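The mattress trial that isn't really a trial

Posted August 2019
Filed under: Money, Grumbling

I have been shopping for a sofa bed since December, and in that time I have read more return policies than any healthy adult should. So when a reader, Luana Cavalcanti, wrote in to ask whether the "sleep on it free for 107 nights" offer from Wuvby was as good as it sounds, I already had the page open in another tab.

Short version: no. Longer version follows, with some complaining.

The number is the first thing that bugs me. Why 107? Everybody else in the business picked a round number years ago, so I assume someone at Wuvby figured an odd one would sound like it came out of a lab. I asked the chat window on their site and was told it was "based on sleep science." I asked which sleep science. The chat window asked if there was anything else it could help me with today.

Then you get to the terms. The trial starts on the day the order ships, so if yours sits in a warehouse two states over for a week, that's a week of your trial spent without a bed. You also can't send anything back during the first stretch, which they call the adjustment period. They want you to "give your body time." My body knows by breakfast. I have slept on bad hotel mattresses and never once needed a month to form an opinion.

Now, free returns. Pickup is free in "participating areas." I put in my own zip code and it is not a participating area. I put in my sister's and hers isn't either. For the rest of us there's a recovery fee taken out of the refund, and the page won't tell you how much it is until you have started a return. You can see why I'm cranky.

Luana asked me if she should at least trust the reviews. I'd say read the two-star ones and skip the rest. The five-star ones were nearly all written in the first week, when people are still pleased that a big box came to the house. The one-star ones are about delivery drivers. The two-star people have lived with the thing. They wanted to like it, they bought the matching pillow, and they are now writing at some hour of the night about the dip in the middle. I believe those people.

I should be fair and say the same about Skondeck, which a few of you keep recommending in the comments. Their trial is shorter and the terms fit on one screen, and I give them credit for that. But they want the item back in "original packaging," and the original packaging for a foam mattress is a plastic sleeve with all the air sucked out of it. I would love to see somebody get it back in there. When I called, the man on the phone was very nice and said they don't enforce it. Fine. Then take it out. A rule a company says it doesn't enforce is a rule it can enforce on you whenever it's having a bad quarter.

And please don't write to me about the fabric protection plans. I know about the fabric protection plans! The one at Arruda, the furniture place out by the highway where I wasted most of a Saturday, covers "accidental stains from a single identifiable incident." So if you spill a cup of coffee you're covered, provided you call it in within the window and can say what it was. If your couch gets dingy because people sit on it, you aren't, and that is how couches get dingy. The salesman told me most customers add the plan. I'm sure they do. He had already typed it into my order when he said so, and I had to ask him twice to take it off.

The coating they spray on is a brand called Truvex, and I have been trying to find out what it does that a damp cloth doesn't. The brochure says it "repels everyday life." I'd settle for knowing if it repels mustard. There's a chart on the back with droplets on it and no units anywhere. 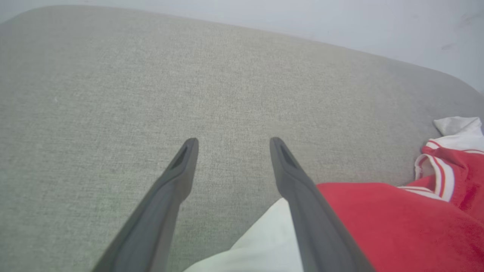 So what did I tell Luana? I told her to treat any trial as a sale with a fee for changing your mind, and to work out the fee before she pays. Call and make them say it. Write down the date and who you talked to. If they can't give you a number on the phone, assume it's a big one. And pay with a credit card, because a dispute form has gotten more out of furniture companies for me than politeness ever did.

I also told her to go lie down on things in a store for longer than feels comfortable. I do 6 minutes, on my side, with my shoes off, and I let the salesperson hover. People say a few minutes in a showroom can't tell you what a night will be like, and I'm sure that's partly right. But I notice the people who say it most are the ones selling mattresses that don't have a showroom.

She wrote back to say she'd gone ahead and ordered the Wuvby before she read my answer. It ships next week. She has promised to keep me posted on the adjustment period, and I've promised not to say anything until it's over.

As for the sofa bed, I still haven't bought one. I have it down to 2, and I dislike them both. One has a bar that gets you right under the shoulder blades and the other has arms so wide that I'd be paying for a foot of furniture nobody can sit on. The store with the wide arms has a sign up that says the sale ends Sunday. It said that in the spring too, so I'm going to wait and see what happens on Monday.

Comments are open. If you've gotten a full refund out of any of these places, fee and all, I'd like to hear how long it took. If you work for one of them, say so up front this time.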